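About Zonwood

Zonwood fits out and rents plain, bright work space to small firms that have outgrown a garage or a back office. We started with one unit of 3000 square feet and a single tenant, Mykhailiuk, who needed room for packing tables and a door wide enough for a pallet. Mykhailiuk is still with us, two units down from where they began.

Today we look after 118 units on 5 sites. The largest is Areo, where the shared hall alone covers almost 4000 square feet. Most of our tenants store, sort, repair or pack things, and they tend to ask for the same basics: a level floor, good light and a roof that doesn't leak.

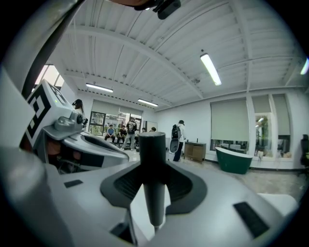 White corrugated metal ceiling panels and a white steel beam.

We like metal ceilings and we like them white. A pale ceiling helps spread the light, and with the panels left exposed our crew can get at a bad seam without taking anything down first. Beams get a fresh coat of paint when they need one — usually between tenants, when the floor is clear.

Leases run by the month or by the year. Shelving can be rented through Fitel, our sister company, or you can bring your own. Please ask before you fix anything to a beam or hang anything from the ceiling. The site office at Areo opens at 8 a.m. and keeps a spare key for every unit. If you would like to look at a space, call ahead and we will have it unlocked.

We use cookies to improve your visit to this site. By continuing you agree to our cookie policy. Accept / Manage settings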